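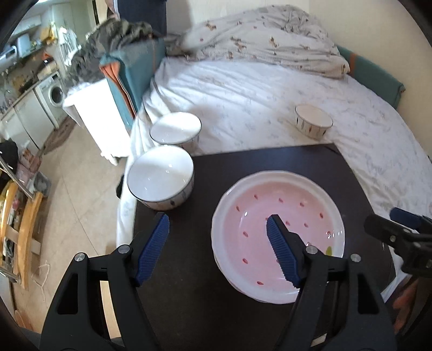 Udura Project, Working Paper on Manipulation from Demonstration
Posted July 29, 2018

3. Collection of hand demonstrations

3.1 Two ways of showing the task

In the previous section we described the stacking task and the arm on which the learned policy is run. We now explain how the task was shown. Two interfaces were compared. In the first one, called Kvam, the operator sits in front of a screen and drives the arm from a distance with a pair of handles. In the second one, called Ulov, the operator holds the gripper in the hand and performs the task directly with its fingers. The arm is not present during the Ulov recordings. Only the motion of the tool, the opening of the fingers and the view from the tool are stored.

The finger pads are ridged on the hand-held tool, and the same pads are mounted on the arm. We consider this point important. In an early test with smooth pads on the arm, the policy closed the fingers on the rim of a bowl with the same opening as the operator, and the bowl turned in the grasp. After the pads were made equal this error became rare.

3.2 Setting and objects

The Kvam demonstrations were recorded in our laboratory in Wasten, on one bench. The Ulov demonstrations were recorded in lived-in rooms, during June. The furniture of the rooms was kept in its place, and personal things stayed where the residents keep them. A policy which has seen only a clean bench tends to look for the edge of the bench, and it fails when the support is a bed or a small table.

The objects are common tableware: plates with scalloped rims and bowls with a dark rim. The bowls do not all carry the same decoration. Such dishes are not easy for a parallel gripper. The rim of the plate is wavy, so the height of the contact changes when the tool comes from another direction. Stacked plates leave little space between one rim and the next, and the operator must decide how deep the lower finger may go. A bowl is more forgiving, but when it is released too early it comes to rest tilted on the one beneath.

We asked the operators to put the bowls together and to place them on the plates. The order of the motions was left free. Some operators collected all bowls first, others worked from the nearest object to the farthest. We did not correct them — a variety of orders was wanted, and it is discussed again in Section 5.
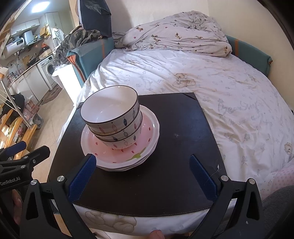

Figure 2. Bowls stacked on scalloped plates, on a board laid on the bed, with the hand-held gripper in front.

Figure 2 shows an arrangement which we count as a valid end state. The bowls are nested but slightly offset, and they do not stand in the middle of the board. We do not require that the stack is centered. A stricter rule was tried at the beginning, and the operators then spent a large part of each recording on small pushes which are of no use for a household robot. A soft support such as a mattress also makes an exact position less meaningful.

3.3 Recording procedure

Before the first demonstration in a room, the operator moves the empty tool slowly over the work area, so that the position tracking can find enough fixed points. Patterned fabric helps the tracking. A plain dark surface gives few points, and for this reason the opening movement must include the furniture behind it.

Each demonstration starts with open fingers and ends when the operator takes the tool back from the stack. Between two demonstrations the dishes are spread again by hand. When a dish was dropped, the operator continued if it was possible, and the recording was marked as "recovered". These recordings were kept in the training set.

3.4 Amount of data and filtering

In total 2000 demonstrations were recorded with Ulov. We removed those in which the tracking was lost, and those in which the fingers were not visible at the moment of the grasp. After this step 1753 demonstrations remained. Most of the loss came from fast turns of the wrist, when the operator reached for an object at the far side of the support.

With Kvam we obtained only 85 demonstrations of sufficient quality. The operators found it tiring to judge the distance to a rim on a flat screen, and they often stopped the arm above the bowl to look again. These pauses are visible in the data — the policy trained on Kvam alone also stops above the bowl, although it has no need to look again.

The two sets are not equal in size, and a direct comparison would be unfair. We therefore report in Section 4 also the results with a random part of the Ulov set, which has the same number of demonstrations as the Kvam set. The trajectories of both sets were resampled to the same rate, and the opening of the fingers was scaled to the range of the arm. No other change was made to the finger signal.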